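Home / Local / Shopping

Velham pitches steel plate as cure for the key pile

Stongate hardware shop Pondeck began stocking the Velham key organizer in April, at $40. That is a lot of money for somewhere to hang a house key.

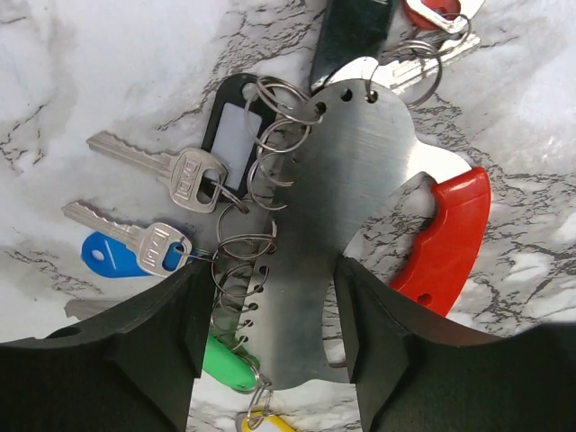
Keys, split rings and a blue tag with the steel organizer plate.

Velham says the plate will end "key chaos" at home. Color tags and split rings have been doing that job for years, and a bag of 200 plain tags costs less.

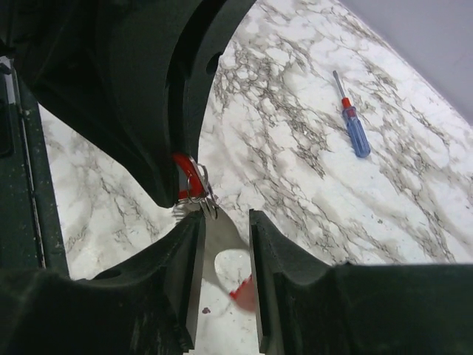 Pondeck ordered 500 of the plates and would not say how many have sold. Chanida Jitpraphai, a Stongate landlord with 5 apartments to look after, tried one and was unmoved. "I still had to work out which key was which," she said. 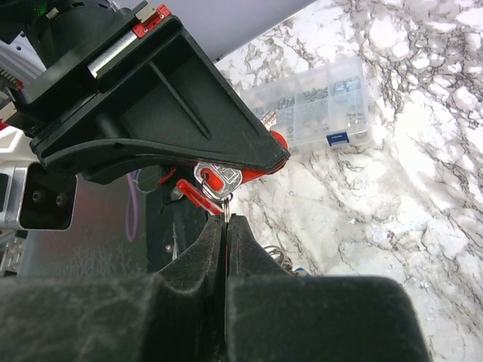 Velham did not answer questions about the price. A larger version is planned.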